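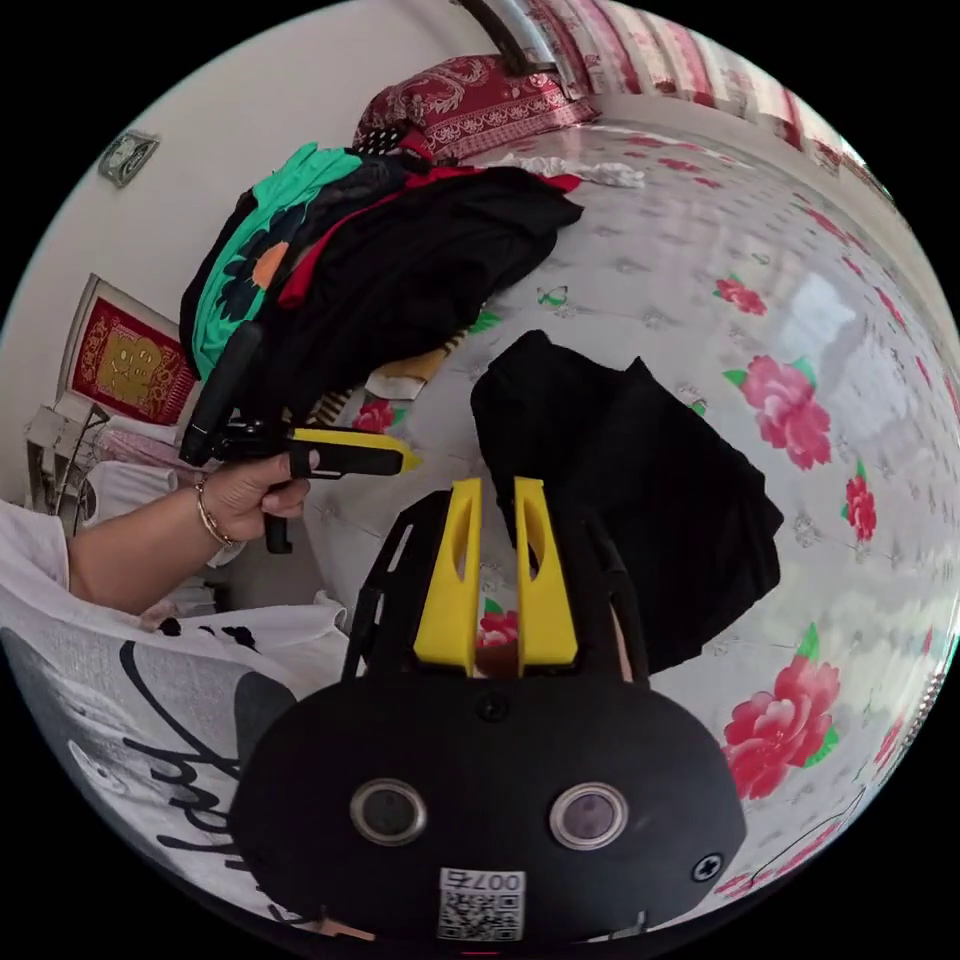
Handgreifer, Regeln für Aufnahmen mit Wäsche

flaka_k
9. Dezember 2023
Wir überarbeiten gerade unser Merkblatt für Aufnahmen mit zwei Handgreifern in Privatwohnungen. Strittig ist der Startzustand beim Kleiderfalten. Bisher steht drin: Haufen aufs Bett, Teile beliebig, Start. Wie haltet ihr das?

Semham
Haufen ja, aber vor jedem Durchgang neu durchmischen. Bei uns lagen in einer Charge von 1000 Durchgängen die T-Shirts fast immer obenauf. Das war unbrauchbar.

tkachenko_2
Sehe ich anders. Erst ein Teil einzeln auslegen, dann falten. Den Haufen als eigene Aufgabe führen, sonst lassen sich Fehlgriffe nicht sauber zuordnen.

Semham
Dann fehlt dir der Übergang vom Haufen zum Einzelteil. Genau da hängt der Arm später.

Kamrul Samarakoon
Bei uns gilt:
- Greifernummer am Aufkleber vor dem Start ins Protokoll, links und rechts getrennt
- Bettwäsche mit Muster ist erlaubt, wird aber vermerkt
- Schmuck am Handgelenk ablegen
- nach 14 Minuten Pause

tkachenko_2
Schmuck ablegen halte ich für überzogen. Ein dünner Armreif stört beim Greifen nicht.

Kamrul Samarakoon
Kann am Stoff hängen bleiben. Bei lockerem Strick hatten wir das zweimal.

flaka_k
Gut, dann schreibe ich beim Schmuck "soll" statt "muss". Haufen und Einzelteil kommen als zwei Aufgaben rein, der Übergang gehört zum Haufen. Semham, passt das?

Semham
Mit dem Durchmischen als Pflicht, ja. Beim "soll" bin ich nicht dafür, aber meinetwegen.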